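Zasimbridge opens handset repair and resale service in Wunport

WUNPORT, April – Zasimbridge, a refurbisher of used mobile phones, has opened a service center in Wunport for handsets with physical keypads. The site accepts devices from businesses and private owners, repairs them where parts allow, and returns them or offers them for resale with a 13-month warranty.

The center supports 165 handset models at launch. Work is divided into three service levels: inspection only, battery and keypad replacement, and full refurbishment. Inspection covers key response, call audio, charging current and display condition. Handsets that fail inspection are used for parts or sent for materials recovery.

Keypad faults account for most of the repair requests the company receives. Worn key contacts are replaced as a complete sheet, and the outer key set is kept when the markings can still be read. Customers who need a different key layout can request one when booking.

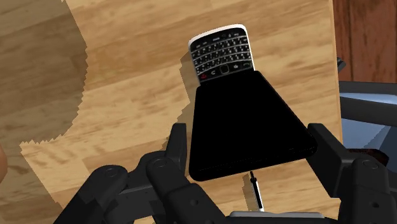
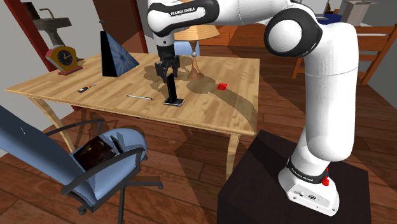 Parts supply and turnaround

Replacement batteries and key sheets are supplied by Moreira under a three-year agreement. Moreira will hold stock near the Wunport site and will restart production of selected parts when stock falls below an agreed level.

Stored data is erased before any handset is offered for resale. Erasure records are kept in Prudel, the company's job tracking system, and business customers can download them by serial number. Customers who want their contacts and messages kept must say so in writing before work begins.

Prices and booking

Inspection is charged at a flat rate and is credited against any later repair. Prices for the other service levels depend on the model and are listed on the booking page. Orders are accepted by mail or at the Wunport counter, which closes at 5 p.m.

Media contact: Zasimbridge Press Office, Wunport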